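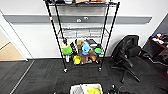
The wire trolley, with its middle shelf clear at last.

I have been putting off the back room since April and I finally ran out of excuses. The weather was miserable, the book I was reading had gone a bit flat, and I'd told Sirkka Toivonen (out loud, on the phone, so it counts) that I would have the shelves sorted before she came to stay. So I put the radio on, made a pot of tea, forgot to drink it and got stuck in.

Some background for anyone new. The back room used to be the office of a small surveying firm, Athanasiadis, back when this whole floor was let out as workspace. That's why I've got grey carpet tiles like a dentist's waiting room, and a big grey strip running along the wall. I've thought about painting over it and I've thought about hanging something on it, and in the meantime I've stopped noticing it. Visitors notice it straight away. My mum asks about it every single time.

Anyway, the trolley! I call it a trolley because it's on casters, but it's really just a set of black wire shelves with ambitions. I bought it second hand for 40 pounds from a man in Tralledau who was closing up his shop, and got it home in the back of a borrowed van with the seats down. It was meant for the kitchen. It lasted a week in the kitchen, because every time I reached for something I gave it a shove and it drifted towards the cooker. So into the back room it went, and within a month it had become the place where things go when I can't face deciding where they go. You know the sort of place. You've got one too, don't tell me you haven't.

The middle shelf was the worst. It had post on it, going back further than I'd like to admit, and a jigsaw I'm never going to finish, and two lamps waiting for plugs, and the instructions for a washing machine I no longer own. I did the lot in one go. Post into the recycling (apart from one thing from the council that I really should have opened), jigsaw to the charity shop, lamps to Thodoris Xenos downstairs, who likes fixing things and had been hinting. And then I wiped down all the wires with an old sock over my hand, which is the only way I've found of doing it. Wire shelves look so airy and clean in the shop and then you get them home and every one of those little bars grows its own fur.

So now there's an empty shelf, and I can't stop looking at it. I walked past it this morning on purpose. I've been told by several people that an empty shelf never stays empty in my house and they're right, but I'm determined to give it a fortnight before anything lands there. Sirkka can put her bag on it, that's allowed.

The bottom shelf is another matter. I know! I can see it! The soft toys have completely taken over down there, the brown one and the pale blue one especially, and the bottles are all shoved in at the left with that bright green lid. I did try. I sat on the carpet and took everything off, fully meaning to be ruthless, and then I picked up the brown one and that was the end of that. My nephews play with them whenever they're over, and they like being able to get at everything without asking, so low down is the right place for them. It's just that low down is also where I keep my odds and ends, and the two lots have been creeping towards each other for years.

What I'd like is a proper basket. Something low that slides out, so the toys could all go in together and I'd get the left side back for the bottles. I looked at the Rodis ones, which everybody seems to have at the moment, and they're lovely, but they're too deep and would stick out past the front posts and catch my shins. I measured twice because I didn't want to believe it. There's a smaller one made by Grirnard that would fit, but only in a sort of salmon colour. I might be able to live with salmon. I'll have to see it in daylight first.

The other thing I did was move the office chair. It had been in front of the shelves, where it mostly held up cardigans, and I've wheeled it round to the right, on the side where the desk is. It makes a ridiculous difference. You can get to the shelves without doing a sort of sideways shuffle, and I can sit down at the desk without first taking off half my wardrobe. The cardigans have gone back to the bedroom, where they're on a different chair, so I wouldn't call that one solved.

I haven't touched the top shelf. That's for another day. It's where the things I use least have ended up, and I need to be in the right mood, because some of it was my gran's and some of it is rubbish and the two are mixed up together in a way that takes a bit of thinking about. The desk is still a muddle of bright bits and pieces as well. I did think about carrying on, I had the radio going and everything, but it was getting on for teatime and my knees had had enough of the carpet tiles. They look soft and they really, really aren't. If you're doing any low shelves yourself, get a cushion.

A few of you asked last time about casters on carpet and whether it's worth it. I'd say yes if you're the sort of person who hoovers behind things, and probably not otherwise. Mine roll well enough when the shelves are light, and get stubborn when they're loaded up. I always take the heavy things off first now, after an incident with a jar of buttons that I'm still finding the results of. There were 337 buttons in that jar according to the label (my gran again, she counted everything) and I've got 184 of them back. If you come round and tread on something, please hand it over.

Next job is the cupboard in the hall, if I can get the door open far enough to see in. And I've still got to ring the council about that letter. If anybody has a low basket they've been pleased with, something that slides nicely on wire and doesn't snag, do leave me a comment, particularly if it comes in green.

Right, kettle on again. I'm going to drink this one.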